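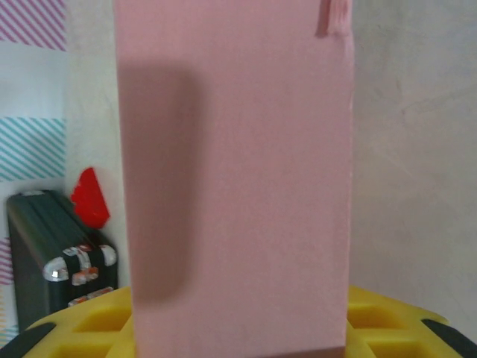 April, late afternoon, bench by the window

Spent most of today on the pink block, and I'm glad I did, because I've been putting off the edges for ages and they were starting to nag at me every time I walked past! It is standing up on the yellow tray for now. I like it there. The square recesses let a bit of air get underneath, and the ribs seem to hold it level enough, though I wouldn't want to lean on it.

The color has come out softer than I had in mind when I mixed it (I was after something nearer to grapefruit), but it's a lovely quiet salmon and it's even across the face, so I'm leaving it alone. Nhyira came by with her tea and said it looked like a slice of birthday cake, and I have decided to take that as praise.

Things still to do. The little piece sticking up at the top has a rough, almost torn look to it, and I can't make up my mind whether to trim it flush or sand it back gently. Omar would trim. Reet would sand, and then sand again, and then ask whether anyone had seen the 100 grit. I'll probably start with the sanding block and see how I feel. The bottom edge reads as a darker pink band, which I rather like, so please don't anybody touch it up while I'm at lunch.

Label for this one is Menari 16. The earlier ones went down as Ackah in the old book, and Nuno has asked me to stop changing names halfway through a shelf, so Menari it stays. Villads, if you're reading this, the order number for more pink is 2447, and it's written inside the cupboard door too, in case this notebook wanders off again the way it did last month.

The tray is wanted back by whoever was using it for the small parts. I know, I know. You can have it tomorrow once I've found something else that stands as flat, and I'll give it a wipe first.

Left the side lamp on for Reet, who is staying till six.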